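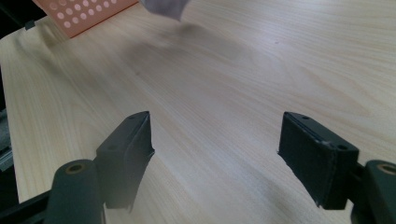 A table that pale will show every crumb, Urmila Bhardwaj warned me, and you will spend your life wiping it.

She was right about the crumbs. I'd still like to make the case for the pale table, and for keeping it as clear as a household can stand, and I'd like to make it loudly! I have lived with dark tables for most of my adult life and I'm not going back.

The last of the dark ones came from a house clearance in Pelholm. It was a handsome thing, nearly black, with turned legs, and it cost me 70 pounds plus the goodwill of the friend who helped carry it up the stairs. It hid everything. Tea, ink, a whole winter of candle wax. I used to think of that as its great virtue, until the day I moved it to paint the skirting and the light from the window got right across the top for once. I won't go into what was stuck to it, but I had been eating breakfast off that table for years.

So yes, a pale surface shows a crumb. Good. I want to know where the crumb is! A crumb you can see is a crumb you can deal with in one go of the cloth, and then it's done and you can sit down. What wore me out with the old table was the suspicion, the running my palm over it before putting down anything made of paper.

The other thing people say about light tables is that they are dull, and here I really do lose patience, because they can't have looked. Mine has a grain that runs in thin wavy lines from one side up to the other, and where the lines bunch together they make those long soft arches that I believe the trade calls cathedrals. On a bright morning one side of the top goes almost white with the shine and you lose the pattern altogether, then a cloud goes over and it all comes back. I have caught myself following a single line with a finger while on the phone to the water board. You don't get that from a tablecloth, and you certainly don't get it from under three weeks of post.

Which brings me to the clearing. I've read the tidying books. Most of them want you to start with a cupboard, or a sock drawer, or your feelings about a jumper. I think they have it backwards and that you should start with the table and stay there. A cupboard has a door. You can tidy one beautifully on a wet afternoon and get no good of it until the next time you need the big saucepan. The table is in front of you at breakfast and again at supper, and in a flat like ours it's also the desk, the sewing room and the place where the bicycle lamp gets mended. If it's clear, you can begin whatever you like. If it isn't, every job has a smaller, duller job in front of it, and I know which of the two I end up doing (neither).

My sister, who lives the other side of Furnival and has more children than I do, thinks this is a hobby for people with spare time. She pointed out that things have to go somewhere. They do, and I'm no purist. I'm all for having one container on the table, provided it's small and it stays up at the far edge. It has to be one you can see into, or at least one with holes in the side, so that it doesn't turn into a tomb for dead batteries. Pens, the tape measure, the letter that needs a stamp. When it's full, it's full, and somebody has to carry something to another room.

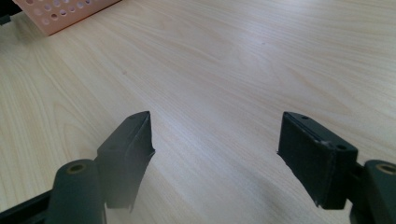
Pink, perforated and kept well up in the corner.

I'd also argue for a colour you'd never choose for anything else. A beige tub on a beige table simply melts away and goes on filling up behind your back, whereas a salmon-pink one pipes up every time you walk in. It also looks cheerful there, like the one guest at a wedding who wore what she wanted.

How clear is clear? I'm relaxed about this. A cup is fine. A newspaper is fine while it's being read. A half-finished jigsaw is more than fine, and I'd defend a 3,000-piece one against all comers for as long as it takes, since that's a table being used for the very thing it was cleared for. What I object to is the stuff nobody is using: the charger for a phone we sold, the menu from a restaurant that has shut. Those go, and they go before bed. It takes me less time than brushing my teeth, and coming in to all that open space in the morning is the nearest thing I know to a fresh page of a new exercise book.

Scratches worry some people, and specks too. There are a few little dark specks on mine. I've had a go at one or two of them with a fingernail and then decided to leave them be. A family table is allowed a freckle. I'd far rather have that than a thick plastic cover, which my grandmother had, and which stuck to your forearms all summer.

Urmila has a dark table, by the way, a lovely one, and she keeps a runner down the middle with a fruit bowl on it and two lamps. We eat round the lamps. I've offered to help her carry it out to the landing some bright April morning, just to let her see the top of it in daylight, and so far she has changed the subject every time.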